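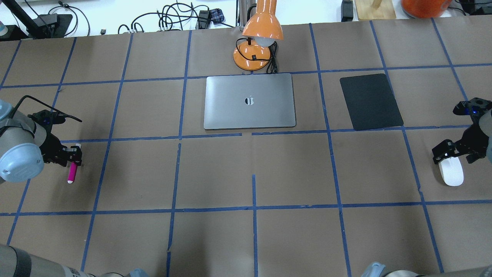
Table 2, desk set: laptop, lamp, pad, mouse, marker.

Tuesday, started 9:40

Today is the desk set again, on the brown paper. The paper is the Grastia roll which we bought in July. It is a bit thick, but it stays flat better than the Tessier one, and the tape holds well on it. I would like to continue with this roll until it is finished.

Rules for the layout, so we all do the same:
- Laptop stays closed, long edge parallel to the tape.
- Lamp stands behind or beside the laptop. Cord is kept near the base.
- Mouse pad in a cell of its own. A small angle is allowed.
- Marker always with the cap on. Without the cap it makes spots on the paper and they don't go away.

In the list from Kondholm the marker is called "pen, pink". In our list it was "highlighter". I changed ours to "marker, pink" and I ask everybody to write it like this, otherwise we search for two different objects.
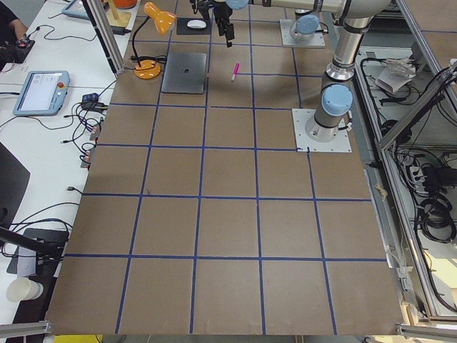
Mouse on the pad, marker in the cell next to the laptop.

I like this arrangement the most, it looks like a real desk of somebody. The lamp is on the other side of the laptop from the marker. The flexible neck of the lamp is soft, so please check the position of the head before you write down the layout. I forgot this 2 times last week and I had to correct the page.

11:15. Looked over the tape.

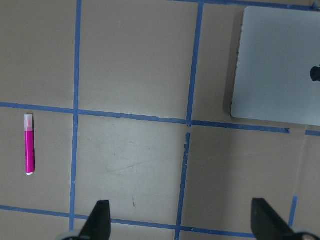
Marit Oszkai

The strip near the middle is not good anymore. Just below the crossing with the long horizontal line there is a gap, and the edge is ragged. The cell is still easy to recognize, so I leave it for today. For the next paper I suggest to cut the tape with scissors and not to tear it by hand. It takes longer, but the ends are clean.

The crossings are also not exactly square. For Clarkik this is no problem, they only need to know in which cell a thing is. If somebody wants to measure distances, this paper is not the right one.

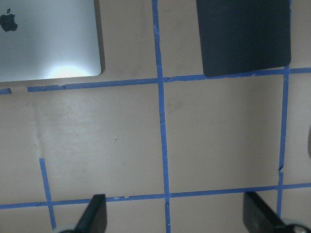
Laptop and pad along the upper line. Short loose piece of tape at far left.

Small remark on the laptop: the lid is shiny and gives a white spot from the light. The pad is matte and doesn't have this problem so much. I did not change the light today. I wrote the laptop as "silver, closed, logo on lid".

Layout sheets are in the folder, page 56 and the one after it. Tape is on the order list.

Still open: should the cord of the lamp get a small tie? I would say yes.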